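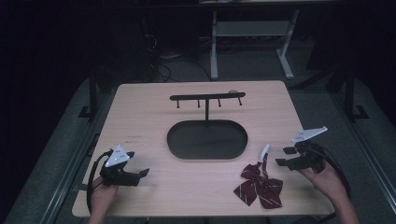 Striped bow tie, black tray, little rack with four pegs.

So I finally finished Wetley, and I have to talk about it before I forget everything I wanted to say (which is what happened with the last three games I swore I'd write up).

If you haven't run into it, Wetley is a mobile puzzle game where you look after a canal. That's the whole pitch. Boats come in at the top of the screen, they want to get out at the bottom, and you open and close lock gates with your thumb until everyone gets where they're going. I downloaded it in February because Tshepo Pretorius kept sending me screenshots of his scores with no message attached, just the score, and I am a weak person.

The first 50 levels are a breeze. I played most of them half watching TV and thought, okay, cute, I'll be done with this in a weekend. Then you hit the second valley, the water starts moving on its own, and suddenly a gate you opened ten seconds ago is draining a lock you need. I must have restarted level 108 every night for two weeks. It has this one fat coal barge that takes forever to turn, and if it's even a little late the whole line behind it bumps and you lose your bonus. I still hear that bump sound when I'm trying to sleep.

What finally got me through was ignoring the hint button. The hints always tell you to move the barge first, and you can do it that way, but you end up with about as much breathing room as a packed elevator. Send the two red boats down the left side, let the middle lock fill all the way, and then bring the barge through last. Ruan Kekana figured that out on his second try, by the way, and has been unbearable ever since.

The look of it is lovely. Everything is flat color, kind of like a cut paper book, and the light changes as you go through a valley so that the last few levels are always at dusk. There's a heron who stands on different gates and does nothing. I kept waiting for the heron to matter! I tapped that bird so many times. If anyone has made it do something, please leave a comment, I'm begging you.

The music I'm less sure about. It's by someone called Mnguni, just the one name in the credits, and the first valley has a really pretty piano tune that I ended up humming at the grocery store. But the third valley switches to a sort of marching thing with whistles, and it loops way too fast. I turned it off and put on my own stuff, and I liked the game a lot more after that.

Now the money part, because I know people will ask. It's free to start and there are coins. Of course there are coins. You get a few for each level, and a pack of 500 is the smallest one you can buy. I spent mine on undo moves, which was dumb, because you can restart a level for nothing and it takes a second. The one thing I'd say is worth it is getting rid of the ads, since they show up after every failed try, and in the second valley you will be failing a lot. I watched the same trailer for some farm thing called Tuser so many times I could recite it. No, I haven't downloaded Tuser. I thought about it, though.

There are 336 levels in all and I've done every one of them, but I don't have every star. I'm missing a bunch in the fourth valley where you have to finish without closing any gate twice, and I've made my peace with it. Well, mostly. I did two of them this morning when I was supposed to be answering email.

One complaint that I haven't seen anybody else bring up is the tablet version. The gates stay the same size as on the phone, so they're these tiny little things in a big wide canal, and I kept opening the wrong one. Play it on your phone. Also, your progress doesn't carry over unless you make an account first, and I learned that one after replaying the whole opening valley on the couch like a champ.

If you liked Provis, with the trains, you'll probably get along with this one fine. It's slower and you can't really build anything, but it has that same feeling of watching a mess sort itself out when you finally get the order right. Ruan says Provis is harder. Tshepo says Ruan never finished Provis. I'm staying out of it.

Next up I want to try something with an actual story, preferably short, and preferably with no barges. Suggestions are welcome, and if you're stuck somewhere in the second valley, tell me which level and I'll try to remember what I did.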